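**Shared workroom - cleaning supplies, surfaces and lighting**

**jkopecky** wrote:

Members are asked to review the following before the revised room rules take effect. The draft was circulated on 29 March 2021 to all 278 keyholders of the Erasden building. It proposes that bottles and cloths be returned to the supply cabinet after each use, and that the ceiling lights be switched off by the last person to leave. Photographs of the room are attached.

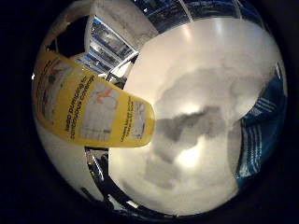
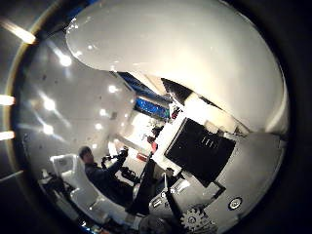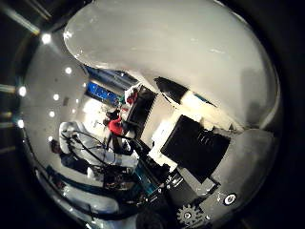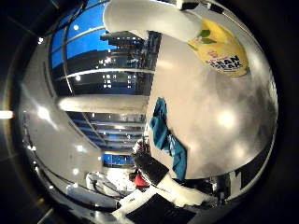

*The workroom. Yellow bottle in the first photograph; teal cloth and windows in the fourth.*

Comments should be posted in this thread.

**vlcek_v** wrote:

I support the rule on lights. I do not support the rule on bottles. A person working at a table should not have to cross the room each time a surface needs wiping. One bottle and one cloth per table would be sufficient.

**l.priedite** wrote:

With respect to the previous post, one bottle per table was the practice until March of last year. Supplies were bought twice over and the cost was charged to all members. I would also ask that bottles keep their original labels. The label in the first photograph has printed directions on it, and those should remain readable.

**machala** wrote:

> One bottle and one cloth per table would be sufficient.

Agreed as to bottles. Cloths are a separate matter. They should go into the wash bin at the end of the day and should not be left lying out, as the teal one is. Section 23 of the present rules already says so.

**vlcek_v** wrote:

Section 23 refers to kitchen towels only. It has never been applied to the workroom.

**machala** wrote:

I have reread the section and stand corrected. I would then request that the wording be extended to "all cloths."

**d_bondarchuk** wrote:

May I ask whether the lighting rule covers the blue-lit panel as well as the ceiling lights? The draft does not mention it.

**jkopecky** wrote:

It does not at present - the draft covers ceiling lights only. The question has been added to the list, together with the proposed change to Section 23. The bottle rule remains open, and members who prefer the older arrangement should state how supplies would be paid for.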